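I finished the second season of Tremelex last night and went straight back to the pilot, which I hadn't watched since it aired. It holds up better than I expected.

The first hour is slow. Pinell, the harbor town where everything happens, gets a long introduction before anyone says a word about the missing ferry. I remember being bored by that. This time I liked it – you meet the bakery, the radio station and the bad road to Moken, and all of them matter later.

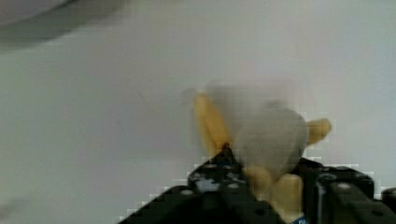
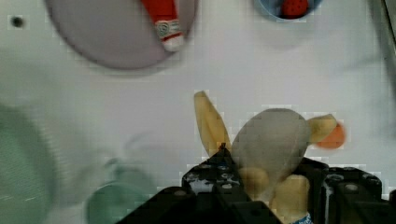 Lizeth Zapata and I used to argue about Chatzigeorgiou, the harbor pilot. She thought he was lying from his first scene. I thought the writers made him a liar around episode 6 because they needed a villain. Having seen it again, I think she was right. He gives two different times for the same phone call, and the sheriff writes down only one of them.

Season two has its problems. The wedding episode runs long, and the brother who comes back from sea is dropped after two scenes. But the finale is good, and the last shot of the radio tower is the best thing they did.

There are 18 episodes in all. I'm on the fourth now and will probably post again when I get to the storm.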